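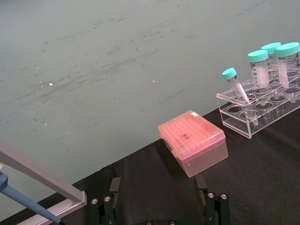
Saddle sores on one side only - what should I change first?

Posted 19th March by Patricio Orellana
27 answers - 978 views

I ride mostly on my own out of Grondville, three or four times a week, and since last fall I keep getting a sore spot on the left side. Always the left, always the same place, right where the sit bone meets the saddle. It comes up after two hours or so and takes several days to calm down.

The bike is an Amellow steel road bike, size 56. The saddle is the one that came with it. I had no trouble for the first two seasons. The bike computer says 2,053 miles since I last changed anything, and the last thing I changed was the pedals. Shorts are a decent pair, not new. I use cream on longer rides.

I have tried tipping the nose down a little. That helped the soreness but put a lot of weight on my hands. I would rather not buy three saddles to find out which one works. There is a long ride in May that I signed up for, 62 miles with a fair amount of climbing, and I want this fixed before then. Where would you start?

Share (2)

Best answer
Chosen by the person who asked

One-sided soreness usually means you are sitting crooked, so I would leave the saddle brand alone for now. Check these before you spend money.

Saddle height. If it is too high, you reach for the bottom of the stroke with one leg and the hips drop to that side. Lower it by a quarter inch and ride for a week. Mark the post with tape first so you can go back.

Saddle straightness. Stand behind the bike and look along the top tube. A small twist is enough to cause this. While you are there, press down on each side of the saddle with your palm. Old shells can sag on one side, and if the left gives more than the right, the saddle is done.

Cleats. You said the pedals were the last thing you changed. Did you get new cleats with them? If one is set further forward or turned more than the other, that leg acts shorter or longer and you slide over to make up for it. I had this exact problem after swapping pedals and it took me most of a summer to work out. Put the shoes side by side, soles up, and compare them with a ruler.

Put the nose back to level before you do any of it. Change one thing at a time and write it down. If none of that helps, pay for a fitting. A good fitter will look at your leg length, and a thin shim under one cleat costs very little.

Also take a few days off now. You can't judge a change while the skin is already sore.

41 people found this helpful

Second answer

Get an Ibarra saddle with the cutout. I switched and never looked back. They come in two widths, get the wide one.

3 people found this helpful

Third answer

Agree with the first answer about height and cleats, but look at your shorts too. The pad breaks down before the fabric does, and it does not always go evenly. Turn them inside out and feel both sides. Mine had a seam that had come up on one side and I had been blaming the saddle.

I don't agree that everyone should get a wide saddle. It depends on your sit bones and how far you lean over. A wide one rubbed the inside of my legs raw. The shop in Leden has a pad you sit on that shows the width, and they let you take a test saddle home for a couple of weeks with a deposit. Call first - the test saddles are often out in spring.

12 people found this helpful

Comments (2)

Patricio Orellana: Checked the cleats tonight. The left one is set back further than the right, maybe an eighth of an inch. I have moved it to match and set the nose level again. Will ride on it next week.

Reply: Good. Mark the new position with a paint pen, they creep if the bolts aren't tight.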